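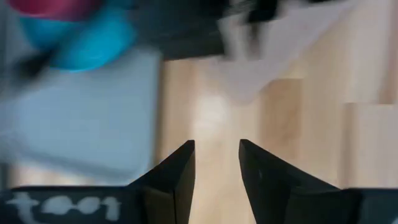
Stillden Boards > Student Projects > Table clearing, the two-arm category

gripsock
Posted January 14, 2024

Our club has entered the table clearing event at Mangundap this year. I voted for line following, and I would like that on the record.

The task: two arms, one table, a set of plastic dishes and cutlery, and a tray. Everything ends up on the tray. You get 4 minutes per run and you can drive the arms by hand for practice, but the scored run has to be the trained policy on its own. We've recorded 60 practice runs since September and the policy has learned, with great confidence, to pick up the bowl and then think about it.

The bowl is fine, really. It's the cutlery that is ruining my winter. A fork lying flat on wood gives you almost no height to grab, and if the fingers come down a hair too low they press into the table and the wrist complains. A hair too high and you have closed the gripper very precisely on air. Has anyone got a knife off a flat table reliably with stock fingers? Our advisor says "patience," but he isn't the one resetting the dishes.

fakden_lurker
Replied:

Stock fingers can do it. Approach across the handle, never along it, and come down at the fat part. If your drivers are each doing it their own way, the policy averages them and you get a grab that belongs to no one. Pick one driver, or at least one style.

gripsock
Replied:

We have three drivers and four styles. Aisyah does everything from the left, I do everything from the right, and Wichai changes his mind in midair.

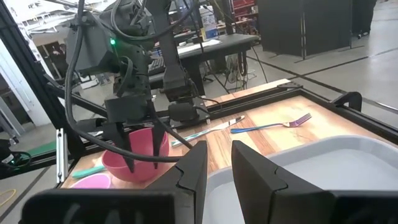 We did try your across-the-handle idea this afternoon, and I'll admit it went better than anything I've come up with. Nearly half the grabs held. The trouble is that the bowl has to go first or it's in the way of the second arm, and whoever is holding the bowl then has to hover somewhere useful while the other one goes fishing for forks.

torque_and_cheese
Replied:

Disagree with the one-style advice. We did that last season. Beautiful runs, all identical, and then at the event the judges put the fork down facing the other way and our robot behaved as if it had never met a fork. You want variety in where things start. Turn the cutlery, swap the bowl and the plate, shove the cup somewhere dumb.

fakden_lurker
Replied:

Variety in the layout, sure. I said one style of GRAB. Those are two separate things and I'd appreciate being argued with about the thing I wrote.

torque_and_cheese
Replied:

Fair. I read the first line and went for it.

gripsock
Replied:

Fine, so: shuffled layout, boring grabs. We set the table differently for the next batch and agreed on an order, which is cup, cutlery, bowl, plate, napkin. The napkin is last so that if time runs out we lose the thing we were going to drop anyway.

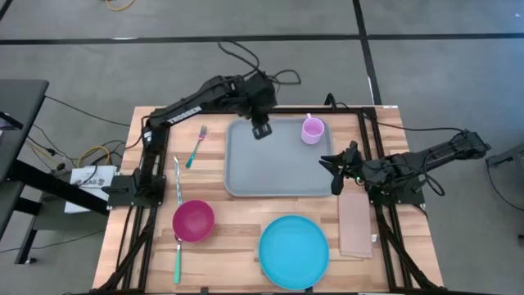
One of the new layouts, with the cup already on the tray.

Two questions. Does anyone let the arms work at the same time, or do you take turns? And does the tray count as "full" under the rules if the plate is sitting on top of a spoon? The rule sheet says "placed," and I have read that word until it stopped being one.

wsuksawat
Replied:

I'm the Wichai mentioned above. I don't change my mind in midair, I correct. For the arms, I say both at once. Taking turns burns half the clock, and we've only crossed over each other a couple of times.

gripsock
Replied:

He calls it crossing over. The emergency stop has another word for it. I want turns near the middle of the table and both arms free on their own sides, and I'm going to keep saying so until someone gives me the marker for the whiteboard.
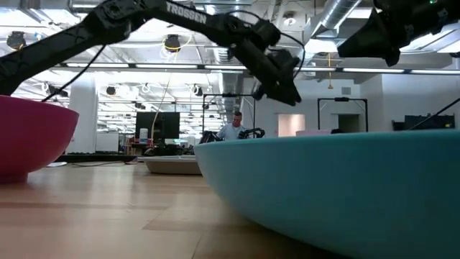
Aisyah Sinaga has seen both of them drive and wants it known that neither plan matters until the wrist cameras can tell the fork from the knife, and that she'd like 10 more runs with the cutlery close together before anyone touches the whiteboard.

torque_and_cheese
Replied:

Put her in charge.

fakden_lurker
Replied:

Seconded. And on the spoon question, email the organizers. We assumed once and it cost us a whole run.

gripsock
Replied:

Emailed. They answered "use your judgment," so that's the plate going beside the spoon.

COMMENTS (3)

mopbucket31: Our napkin stuck to the gripper and went round the table with it. Still scored the plate.

Furnance_Team_B: What are you doing for finger pads? Ours peel.

gripsock: Same ones we started with. Ask me again after the event.

RECENT TOPICS
Gripper closes fine, opens when it feels like it
Selling: spare servo, lightly cooked
Fakden meetup, who has a van?
How many practice runs before it stops getting better?
Rule sheet questions, Mangundap (31 replies)

Stillden Boards uses cookies to keep you logged in. By continuing to browse you agree to our cookie policy. Accept | Settings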